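Fliltex Cup Cloth, Waffle Weave

Home | Kitchen linen | Cloths and towels

Product code: 117
Sold in packs of 3
Updated 02/05/2021

The Fliltex cup cloth is a small drying cloth for mugs, glasses and other things a full tea towel is too bulky for. It is woven from cotton in a shallow waffle pattern and hemmed on all four sides. A loop is sewn into one corner for hanging.

Details
Size: 307 x 375 mm
Material: 100% cotton
Colours: oat, slate, plain white
Wash: 60 degrees, with similar colours
Tumble dry: low

Before first use
Wash the cloths once without fabric softener. They will shrink slightly and the weave will close up. Softener leaves a coating on the cotton and the cloth will not take up water as well.

Using the cloth
Fold it in half and push one corner down to the base of the cup, then turn the cup by its handle. Go gently over gilded edges and do not use scouring powder on them.

Black mug with a white inside and a thin gold rim. Mug not included.

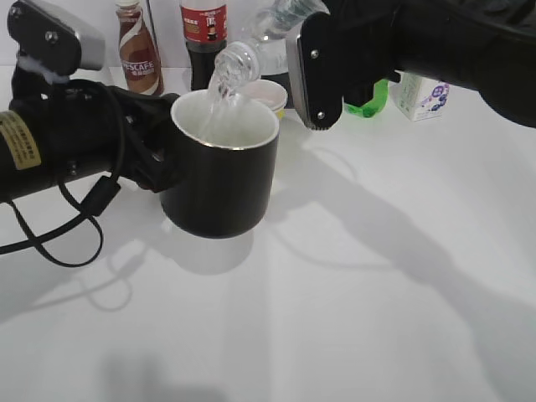 Delivery and returns
Orders are sent from our Irkumberg warehouse. Unwashed cloths can be returned in their paper band. For trade orders, please write to Nabila Mandagi in the sales office.

Also in this range
Kallell oven cloth
Latuheru apron, long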